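About Wikstead

Posted Oct 23, 2018 by Ásdís Juhl

Wikstead is a small writing school with a long table, too many dictionaries and a kettle that never gets a rest. We run evening courses for people who want to write stories, memoirs or the odd stubborn novel, and we read manuscripts for writers who live too far away to join us. If you have ever scribbled half a chapter on the back of a gas bill, you'll feel at home with us!

Leif Brøndum and I met on a copy-editing job for a travel guide (the maps were lovely, the commas were a disgrace) and spent most of it talking about the books we would much sooner be working on. We both had drawers full of our own unfinished pages. So we started swapping them, a chapter at a time, with pencil notes in the margins, and it was the best thing that had happened to either of us as writers. A few friends asked if they could join in. Then their friends asked. By the following November we had a rented room, a name and a timetable.

We still work in much the same way. Each course group has eight places at most, and everybody brings pages, including whoever is teaching. You read a bit aloud, you go a bit pink, and then people tell you what stayed with them and where they got lost. We don't teach from a big theory of plot. We look at your sentences, and at what your people want, and at why page 29 is so much livelier than page 3 (it's very often page 29, I really don't know why).

Our regular courses are First Pages, for beginners, The Long Middle, for anybody stuck in a novel, and Lerine, our reading group for short stories in translation. Lerine is Leif's great love and he'll happily talk about it until they lock the building. There is also the Skindberg Weekend, when we go off to a draughty house with thick socks and write from breakfast until supper. No phones at the table, plenty of soup.

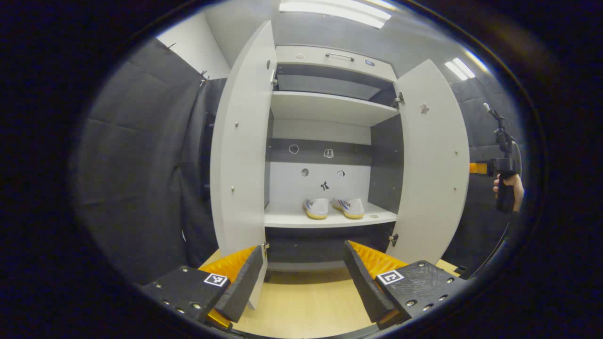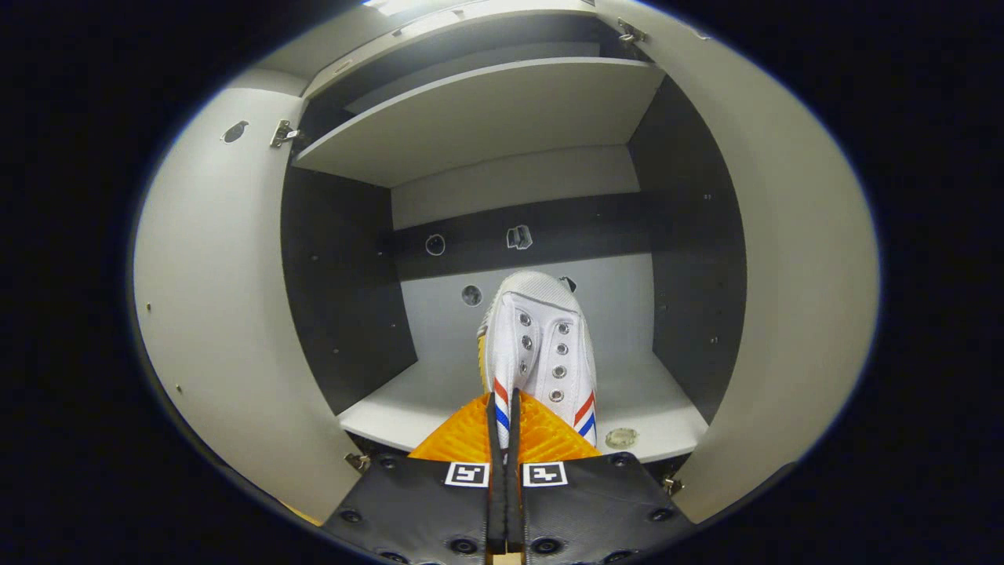

White wardrobe with its doors open, and a white canvas shoe without laces.

Manuscript reading is the other half of what we do. Send us up to 199 pages and one of us will read the whole thing twice, once straight through for pleasure and once slowly with a pencil. You get a long letter back, plus the marked pages, plus an hour on the phone if you'd like one. Longer books are welcome too, but please write to us first so that we can plan the time. The longest so far ran to 900 pages, a family saga with eleven aunts in it, and I missed every one of those aunts when I'd finished.

We also give out the Lauritsen Place, a free seat on First Pages for somebody who couldn't otherwise afford to come. It's named after the café where our first group met before we had the room. To apply, send a single page of anything you've written and a line saying which evenings you can manage. Poems count, and so do letters.

Some of our writers have gone on to publish, and we jump up and down every time. Others write for their grandchildren, or for themselves, and we jump up and down for them as well. If you're wondering whether you're good enough to come along, please just come along. Bring a pencil and something you're not sure about.

Ásdís

Get our letter: writing prompts and course dates, once a month. You can unsubscribe whenever you like.

Contact | Courses | Manuscript reading | © 2018 Wikstead | Back to top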